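The Subscription Comes for the Doorbell

Oct 18, 2025

My doorbell wants a monthly fee. It didn't when I bought it. In January the company behind it, Urnport, sent a cheerful email about "exciting changes to your plan," and I have learned to read that sort of email with one hand on my wallet. Saved clips, which used to be part of the deal, now sit behind a payment of almost 10 dollars a month.

I'm told this is fair because servers cost money. Sure they do. They cost money when the box on the store shelf said "no fees," too, and somebody at Urnport must have done the math before printing it. Either they got it wrong, or they always planned to change their minds once enough of us had drilled holes in our door frames.

The terms of service cover all this. I printed them. They use the phrase "at our discretion" eight times, and I couldn't find one place where the discretion was mine.

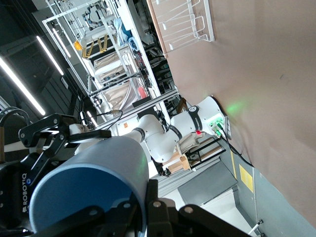
A Robotiq gripper holding a light blue tube.

Defenders of the model like to say that paying monthly keeps a company honest, as you can leave whenever you want. I'd like to see them try it. When I dropped my Flarnier thermostat plan, the schedule feature went with it, and what I had left was a dial with a nice screen. Leaving meant buying another thermostat. A landlord could make the same argument about a tenant who is free to move out in the snow.

Then there's the talk of steady improvement. My thermostat's last update moved the menu button and added a page of offers. I can't think of a thing it does better than it did the day I put it up.

I don't mind paying for real work. If a company wants to rent me a doorbell, it can call it a rental, print the price on the front of the box and come get the thing when I'm done with it. What I object to is paying full price at the register and finding out later that I bought a coupon.

Until the boxes say so, I'm going back to the kind with a button and two wires. Visitors can knock if it breaks.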